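Monday, playtest notes, Drernutari guild siege mode

Got in at 9 and the Povbridge map still had last week's capture timers on it, so the first match was a write-off. Fixed the config, restarted, and we were away! Running 18 players now, which is where the reward track starts to feel slow. You need three wins to open the second tier and most people had one by lunch (me included, and I built the bloody thing).

Main problem is the Hervieu gate. Defenders park two shield units in the archway and the attackers just bounce off – fun for the first minute, then everyone starts drifting to the side quests for tokens. I tried dropping the gate's armour by 15 per cent.
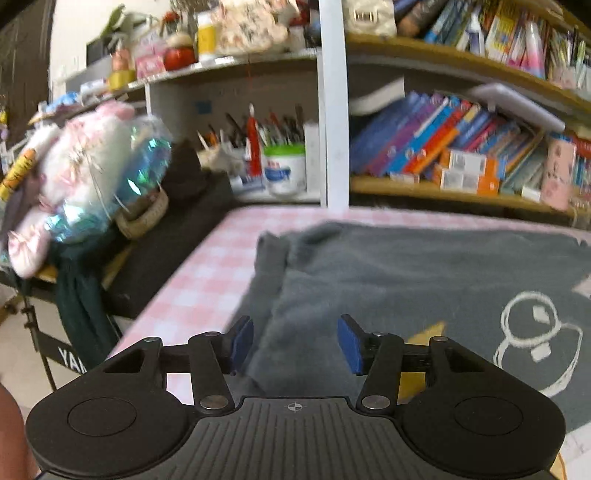

Gaspard Baudry reckoned the armour was fine and the respawn was the culprit, as defenders are back in the archway before the ram has finished its swing. I went back through the replay and he's right, annoyingly. So the armour goes back to what it was, and the defender respawn moves to the rear courtyard. Haven't touched the attackers' one yet, want to see them separately.

Also the rewards tab. It shows the Wimer banner as claimable when you've only finished the dailies, then throws an error when you click on it. Looks like it's reading the old faction flag. Left a note in the tracker, colour of the button is wrong too.
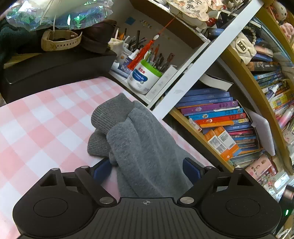
Could we please keep the side quest tokens as they are, came the plea in the guild chat, because casual players won't ever see a siege win otherwise. Fair enough, I'll leave those alone for this round and rerun the gate after the patch with the same teams.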